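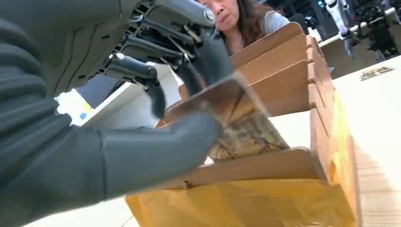
A robot hand and a thin printed sheet at a divided cardboard box.

Most of the talk about teaching robots by remote control is about the robot. I think it should be about the person doing the teaching, and about how dull the job is.

I spent part of August learning to run a remote arm at Valeck, a small packing firm that was trying out the Gashaw control kit. The task was to put flat items into narrow slots. By hand I could do it while talking. Through the controls it took me 15 minutes to get one clean run, and I was sweating by the end of it.

What I learned is that a good demonstration is slow and a little stupid. You can't nudge the item with a knuckle or feel the slot with your fingertip. You have to decide where each finger goes and then send it there. People who are quick with their hands are often poor at this for the first three days. They get annoyed – I did – and annoyed people record jerky motions. 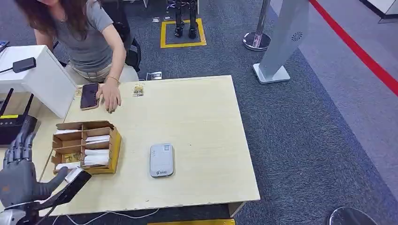

Firms still pay for this work by the run. Midus, a contractor I looked at later, wanted 2,690 runs of one task and set a target of 35 per shift. A quota like that rewards whoever hurries, and the hurry ends up in the data. The machine copies the rushed grip along with everything else.

I would rather see operators paid by the hour and allowed to throw out their own bad runs. They know which ones were bad. At Zatport, where I have done a few shifts, there is a discard button and no one is asked to defend using it. Other shops could copy that tomorrow. It would cost them some runs, and I think they should accept the loss.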